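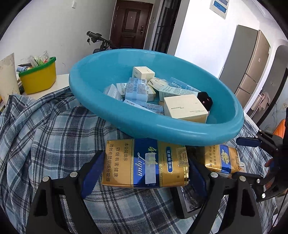
Drumley holds its household fair in June, in the old mart sheds behind the station, and I went up for the morning. Entry was free before 11 and the car park was full by then. Most stalls sell plain things for the house: brushes, pegs, enamel, bedding. Plastic basins were everywhere, and a big round one in teal-blue, like the one on the plaid cloth, is the sort I would buy for handwashing jumpers. The small ones tip over when full.

Ewan Halliday runs the fair and told me there were 800 visitors last year. He has room for 1,000 if the second shed gets its roof mended — the council has yet to answer him.

Patricio Olmedo had the best stall, with wool blankets folded by weight. He let people handle them and didn't hurry anyone. I bought a grey one. The Tomić stand had good scrubbing brushes but took cash only, and the nearest machine is at the station.

Tea was in the far shed. Soup ran out at noon. Bring a bag, and park by the church.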